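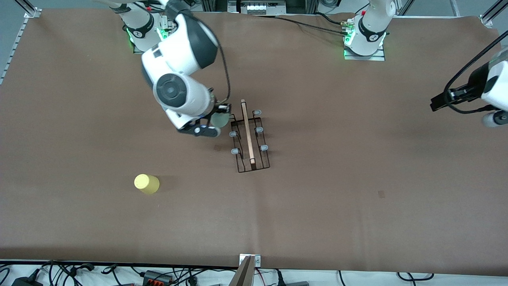 News Council Elections Opinion Letters Archive

Opinion > Local Government > Candidate Rules

Bramwell should lengthen its residency rule

The Bramwell town charter requires a candidate for council to have lived in the ward for 80 days before filing. The charter commission will take up that clause in May. I think the period should be two years, and I think the commission should write down what counts as living somewhere.

The present rule dates from a time when wards were redrawn after every census and a short period kept sitting members from being shut out by a line on a map. The wards have not moved in two cycles. What the clause does now is let a candidate pick a ward late, after the likely opponents are known.

The last election in the Witbridge ward was decided by 2565 votes cast in total, a low figure for a seat that sets the sewer rate. Both candidates met the rule. One had rented in the ward for a single season and had voted in Drornbridge the year before. I have no complaint about her conduct. She followed the text as written, and the text is weak.

Aarti Kaushik, who drafted the current filing form, has argued in these pages that voters can judge residency for themselves. That works if they have the facts. The form asks for an address and a signature. It does not ask for the date of the move, and the clerk has no duty to check. A voter who wants to know must request the lease or the tax record, and a lease between private parties is not a public record at all.

Erick Rugemalira makes a better objection. A long period falls hardest on renters, who move more often and usually not by choice. His proposal is to count time anywhere in the town toward the total, with only the last 80 days required in the ward itself. I would accept that. It keeps the ward link and does not punish a tenant whose building was sold.

The commission should also require the date of the move on the form, under oath, and have the clerk post it with the candidate list. Neither step needs new staff. Both can be done by ordinance if the charter vote fails.

Contact the opinion desk | Copyright Bramwell | Back to top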